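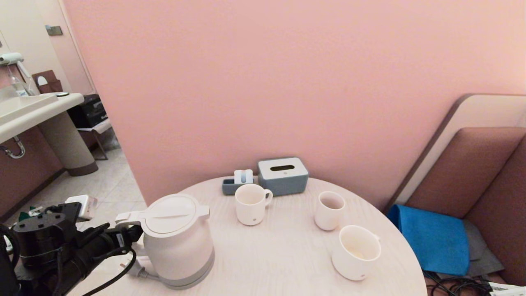
July, 3:40 pm. Third go at the water taste thing for the Helance filter cartridges. Tap here is hard as nails, 566 on the meter before filtering, 38 after the new cartridge. Old cartridge went off the chart so I quit logging it. For tasting we stick with plain white cups, same as the ones on the round table by the white kettle, so no one can guess from the color. Linnea says the filtered one tastes flat. I can't tell it apart from bottled, but I had coffee first so my vote dosn't count.

Scale: still the big question. Boiled 3 rounds with each water. Unfiltered leaves a white ring you can scrape with a nail, filtered leaves a thin haze that wipes off. Fahad wants it weighed. Fine — need the small balance back from Nyitrai, ask agin.

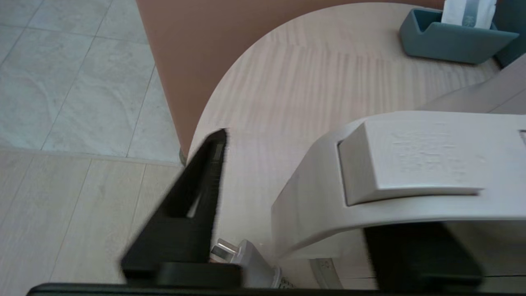

Round table, light wood, seen close.

To do:
- order 2 more cartridges from Cellbridge, same batch if they have it
- rinse time: the leaflet is vague, try a longer flush before first use
- vinegar soak on the old parts overnight, label the tub this time
- send Fahad the meter readings, he only has the first sheet

Flalamport sample not opened yet. Leave it sealed until Linnea has her sheet ready.

Contact: Linnea Granström, Helance bench notes | © Helance | Back to top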